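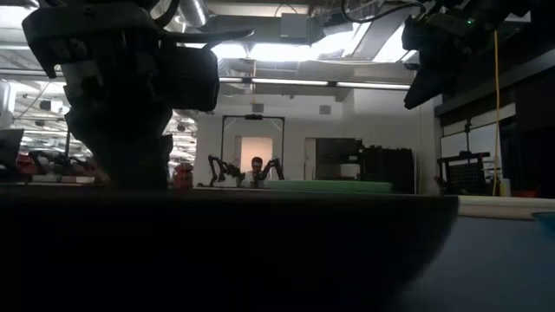

两只夹爪垂在台边,右边露出来的是那只深蓝绿色的碟子。

攒例子的日子

2020年3月14日,星期六

上一篇写完之后有朋友留言,问我整天说的“攒例子”到底是怎么个攒法,是不是像小时候攒糖纸那样,一张一张压平了夹在书里。我看了笑了半天,然后越想越觉得像,连那种舍不得扔的心情都像。今天休息,泡了一大壶茶,窗外下着小雨,就坐下来慢慢写一篇,想到哪儿写到哪儿,长了请多包涵。

我们在做的这个东西,内部叫 Renano,目标说出来很小:让两只机械手学会收拾桌面。把碟子挪到该去的地方,把瓶子扶起来,两只手一起托着一样大一点的东西换个位置。人做这些事根本不过脑子,可你要一条一条写成规则教给机器,写到头发白也写不完。所以我们走的是另一条路,由人来操纵机械臂把事情做一遍,摄像头和关节的读数一起录下来,录完算一条例子。例子攒够了,拿去训练,让它自己从里面琢磨出门道。

听起来就是“多做几遍”嘛!我刚来的时候也是这么想的,带着一种准备干体力活的好心情。头一个星期我录得飞快,自我感觉好极了,每天下班还要跑去看一眼总数。后来坐下来回放,才发现自己每一条都长得差不多:碟子永远在我顺手的位置,夹爪永远从同一个角度下去,连中间犹豫的那一下都在同一个地方。拿这样的例子训练出来的模型,碟子往旁边挪一个巴掌的距离,它就对着空桌面认认真真地夹下去,夹完了还要认认真真地抬起来,送到终点,松开。我站在旁边看着,心里又好笑又有点愧疚,那个固执劲儿就是我教的。

从那以后我就改了习惯。每录一条之前先把东西弄乱,闭着眼睛推一把,推到哪儿算哪儿。碟子有时候贴着桌沿,有时候跟别的东西挤在一起,有时候放得很别扭,左手够着费劲,就得先由右手拨过来一点。这种别扭的我现在特别喜欢,录的时候满头汗,录完了在本子上画一个小圈,心里美滋滋的。

到昨天晚上为止,Renano 这一轮一共录了1,235条,过完筛留下1,103条,其中跟碟子有关的674条。碟子占得有点多了,我承认,是我偏心。碟子的边又薄又滑,夹爪要斜着一点进去,另一只手在对面轻轻挡着,这个配合怎么做都觉得还能更好,于是就一条接一条地录下去了。接下来要忍一忍,把时间匀给瓶子和盒子。

再说说筛。录完的东西不能直接用,得有人从头看一遍。我们的规矩是录的人不筛自己的,换着看。这条规矩我举双手赞成,自己看自己的总会心软:“这里虽然抖了一下,可是后面救回来了呀。”别人看就没有这份交情,抖得厉害的、中途走神停太久的、录到一半画面断了的,统统挑出来。不过救回来的那种我们后来吵了好几回(是很客气的那种吵,一边吵一边分橘子吃),到底该不该留。有一派觉得例子要干净,教什么就像什么;另一派觉得机器迟早会失手,没见过怎么补救,失手之后就只会发呆。我是后一派的。现在的办法是留,但单独打一个标记,训练的时候可以带上,也可以不带,先两边都试着。到目前为止还看不出输赢,等有了像样的结果再来写。

打标记这件事也够我唠叨半天。最开始我们的标记是随手写的,有人写“放碟子”,有人写“碟子归位”,有人写“碟,右手为主”,还有人写“同上”。同上!隔了一个晚上,谁还知道上面是哪条。后来借了以前 Ruotsalainen 那个项目留下的一张表,动词只准从表里选,哪只手先动单独一栏,物品的名字也统一。那张表做得很老派,行距窄得要眯着眼睛看,可真是好用,我每次打开都想谢谢当年坐在那里一格一格填的人。我唯一加进去的一栏叫“备注”,大家起初说没有必要,如今写得最热闹的就是这一栏。

操纵的手感,我想多写几句,毕竟外面看文章的人大多没有碰过。主动臂拿在手里很轻,从动的那边跟着你走,你抬它也抬,你转它也转。可是你手上没有它那边的分量,它夹到了东西,你的手指并不知道,全靠眼睛。头几天我老是夹得太用力,总担心它没夹住,现在学会了看夹爪的指尖,看它碰上去之后东西有没有跟着微微动一下。这个“微微动一下”成了我判断世界的依据,回家洗碗的时候也不由自主地盯着看,家里人问我是不是碗没洗干净。

还有就是快慢。人一熟练就会越做越快,下午录的总比早上录的短一截。速度混在一起,模型学出来就忽快忽慢,走到一半像突然想起灶上还炖着汤。我试过放音乐来稳住节奏,挑的是慢歌,结果太慢,录着录着手也跟着拖长音。现在改成每录一小段就站起来走走,去接杯水,回来手就又稳了。这个办法土是土,对我很管用,你们如果也做类似的事情可以试试看,尤其是下午三四点钟那会儿。

光线也是个磨人的小东西。我们那间屋子顶上的灯一排一排的,亮得很,背后又是门又是白墙,机械臂一伸到镜头近处,常常就只剩一团黑影子,细节都埋在里面了。回放的时候我把亮度调来调去,想看清夹爪底下到底碰没碰到。同事说没关系,别的角度还有,合起来看就行。道理我懂,不过我还是惦记着把这个角度的曝光往上提一点,列在下周的单子上了。提多少合适还没数,提过头了,后面的门和灯就会白成一片,到时候又有别的好看了。

去年十月我去 Sollport 那边看过一次,他们做的是装箱,场地比我们大,例子也攒得比我们早。印象最深的是他们的换班方式:每个人坐下之后,头几条一律不算数,只当热身。我当时觉得真浪费啊,回来自己试了一下,立刻就服气了。我早上的头几条,回放起来活像还没睡醒的人在找眼镜。现在我们也照着做,热身的几条录归录,放在另一个文件夹里,不进总数。我偶尔打开来看看,怪亲切的。

存东西用的是 Daditz,一个我们自己拼起来的小工具,名字的来历说来话长,下回再讲。它会在每条例子存好以后给一声提示音,短短的一声“叮”。我对这一声已经有了感情,有一回音箱没插好,录了一上午没听见响,整个人都没着没落的,每录完一条都要探头去看文件在不在。在的,都在。可是没有那一声,就总觉得事情没做完,像写完信忘了封口。Daditz 最近的毛病是文件名里的编号偶尔会跳,跳过去的那个数字底下什么都没有,害得我翻来覆去地找一条从来没存在过的例子。已经记下来了,下周和曝光一起弄。

有人问我,天天做同样的事会不会闷。会的呀,怎么不会。可是闷里头也有一点意思。同一只碟子拿起放下这么多回,我慢慢看出自己有哪些小习惯:喜欢先动右手,喜欢在放下之前停一停,放完了还要再轻轻推一下,摆正。最后这个推一下,任务里根本没有要求,是我自己带进去的。前几天跑新训练出来的那一版,它把碟子放好,停了一停,然后夹爪侧过来,轻轻推了一下。我当时在吃饼干,差点呛着。

大家围过来看了好几遍,然后就讨论这个动作要不要去掉。从任务上讲是多余的,占时间,推重了还可能把碟子推出范围。我投了去掉的票,投完心里酸溜溜的。所以下周除了曝光和编号,还有一件事,就是从留下来的那些例子里把我这个推一下一条一条地找出来,看看能不能只剪掉结尾,前面的照旧留着。剪的时候要小心,结尾剪得太紧,模型就不知道什么时候该松手,这个亏我们吃过。

茶喝完了,雨好像也小了。瓶子和盒子的部分等录出一些样子来我再写,盒子那边我打算从两只手一起托底开始,先拿空盒子练。留言里要是有做过双手配合的朋友,请教教我:一只手先到了,你们是让它停下来等,还是让它慢慢地走?我两种都录了,看来看去拿不定主意。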